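Home | News | Licensing | Members | Contact

Changes to firearm certificate renewals from September

Members of the Lisora Shooting Association are reminded that renewal applications will be handled under a revised procedure from September. The licensing office at Trulen will no longer accept paper forms at the front desk. Applications must be sent by post or made online, and should arrive at least six weeks before the current certificate expires.

At the last count the office held 898 certificates for the district, of which 117 fall due for renewal before the end of the year. Holders in this group will receive a letter with their reference number.

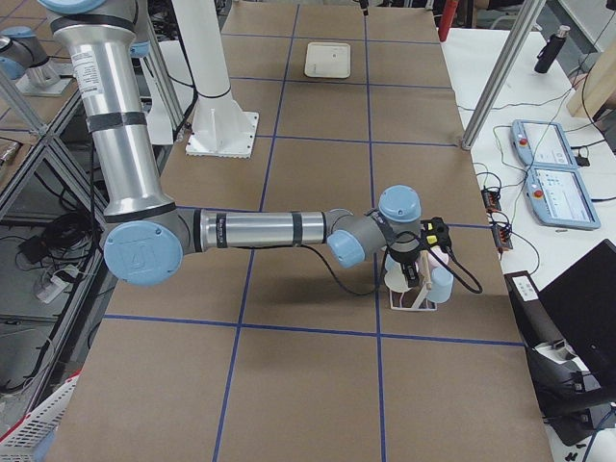 Two referees are still required for each application. Neither may be a member of the applicant's family. Home visits to inspect storage cabinets will continue, and applicants should have their keys and certificate to hand.

Anyone who has moved house in the past 3 years must list all previous addresses. Questions may be put in writing to Kamil Slanina, Licensing Secretary, at the Trulen office.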